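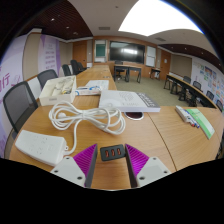 Buying a small office building in a river town takes more nerve than buying a house, and over the past year I have watched a surprising number of people in Hambridge find that nerve. They are dentists, bookkeepers, sign makers, a pair of sisters who repair clarinets. Most of them rented for years, and most of them will tell you the purchase came down to one very ordinary afternoon of walking through rooms and asking dull questions. Where does the rainwater go? Who plows the lot? Can you plug anything in? That last one matters more than you'd think, and a long wooden conference table with a power socket right on the tabletop and a white power strip lying near one end says a lot about how people work now. The old buildings were wired for a lamp and an adding machine. The new owners want to sit down together and open their laptops, and they shop accordingly.

Hambridge is a good place to watch all this. The downtown is 11 blocks long and three deep, squeezed between the river and the rail cut, and nearly all of it went up before anyone had heard of a parking minimum. For decades the upstairs floors sat dark. You could rent one for next to nothing, and what you got was a radiator, a transom window and a view of somebody else's tar roof. I rented one myself, early on, and I loved it without reservation, including the elevator that had to be spoken to.

What changed was the size of the pieces. A four-story building is a lot of building for a bookkeeper. A single floor of it, or half a floor, is something she can get her arms around, and in the last few years the owners of the big brick blocks have started cutting them up and selling them as office condominiums. The first to try it was the Pacheco Building, at the corner by the footbridge, and it is still the one everybody goes to look at.

The Pacheco was a dry goods house, then a furniture showroom, then nothing much. It has wonderful bones. The ceilings on the second floor are so high that the first buyer up there hung a canoe from hers, and it looks right at home. The units were drawn up so that each one gets at least two of the tall front windows or a run of the smaller ones along the alley, and the stairs, the elevator and a shared meeting room belong to everyone. The smallest unit is 200 square feet. It sold first! A man who prepares tax returns bought it and he has, by his own cheerful account, never been so happy in a closet.

I get a lot of mail asking how owning one of these differs from owning a condo you live in. On paper they look like cousins. You own your space from the paint inward, you own a share of everything else, and you pay a monthly fee toward the roof and the boiler and the person who salts the steps. But the documents are where it gets interesting, and I say that as someone who reads them in bed. A home condo will have pages about pets and balconies. An office condo will have pages about signs, deliveries, loading hours, medical waste, music lessons and what happens when one owner's clients take up every spot on the street. Read the sign rules twice. In one building I looked at, the rules allowed each owner a single brass plate by the door and not one thing more, and that had quietly killed three sales to people who depend on foot traffic. 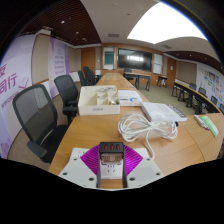

Shared rooms deserve the same close reading. Ask how they're booked, whether a large owner gets more hours than a small one, who replaces the chairs, and whether an outsider can rent the room on a weeknight. The Pacheco gives every unit the same number of hours no matter the square footage, and I think that was a lovely decision, because it made the tax preparer in his closet a full citizen of the place. He holds his big client meetings in the same room as the engineering firm on the third floor. At other buildings the hours follow the percentage of ownership, and the small owners end up at the coffee shop.

Then there's money, and here I find people are more frightened than they need to be. Lenders do treat a commercial loan differently. The down payment tends to be bigger, the term tends to be shorter, and they will want to see a few years of your business books along with your own. A banker will also want to know how many of the units are owned by people who work in them and how many are held by investors, so find that out early. If you have been paying rent on time for years and can show it, you are a far better prospect than you feel like when you're sitting in the lobby with your folder on your knees. Go to more than one bank. Go to the small one with the bad carpet. The loan officers there often know the block and may have had a tooth filled in the very building you're describing.

The costs that catch people are the ones after closing. Property taxes on commercial space can be assessed on another schedule from the one you know at home. Insurance comes in two layers, the association's and yours, and you want to know exactly where one stops and the other begins. Ask for the reserve study. If there isn't one, ask how old the roof is and then go up and look at it yourself, in sensible shoes. An older building with a healthy reserve is a joy. An older building with an empty one is a special assessment with windows.

Across the river things look different again. Brulteden was built for trucks and warehouses, and its office space is mostly one-story and brick-faced, with a parking spot in front of every door. I used to be snobbish about it and I've completely come around. A developer called Losteo took over a tired row of these along the frontage road and did the simplest things imaginable – new roofs, real insulation, a planted strip where there had been cracked asphalt, decent lighting over the doors. There are 113 parking spaces, and for a physical therapist whose patients arrive on crutches, that beats a canoe on the ceiling any day of the week.

The two towns are now drawing different crowds, and to my mind both are better for it. The people who want to walk to lunch and hear the bells go to Hambridge. The people who load vans at six in the morning go to Brulteden. A caterer I met had bid on spaces in both within a month and ended up on the frontage road, purely on account of the back door, which was wide enough for her carts. She had measured them and carried the measurement in her wallet on a slip of paper. I wish every buyer did something like it.

If you're starting to look, October is a fine time. The summer listings that were priced on hope have come down a little, the heat is on so you can hear what it sounds like, and sellers with a tax year in mind begin to pick up the phone. Visit once in the morning and once at the end of the working day. Sit in the space for a while with the lights off. Run the taps, flush everything, stand in the hallway when the neighbors are in and listen through the wall. Take a tape measure and the dimensions of the largest thing you own. Introduce yourself to whoever is in the next unit, who will tell you more about the boiler in five minutes than the disclosure packet does in 100 pages.

And look at the floors that have been empty the longest. I know of two in Hambridge right now, both above shops, both with their old gold lettering still on the glass, and in one of them the afternoon light comes all the way to the back wall. It needs a bathroom, wiring and somebody with a great deal of patience. I have been up there twice this month and I plan to go again.

9 min read

Comments (4)

rivetandpine
We bought half a floor two years ago and the part about sign rules is so true. We got ours changed but it took a vote of every owner and most of a winter.

Marsh Road Mary
Does anyone know if the equal hours for the meeting room are written into the bylaws or if it's just how they do it now? I'd want it in writing.

oldtransom
I worked in the furniture showroom as a teenager. The elevator was trouble then too.

k_dell
Good piece. I'd add: get the sewer line scoped. We skipped it on our place in Brulteden and paid for it the first spring.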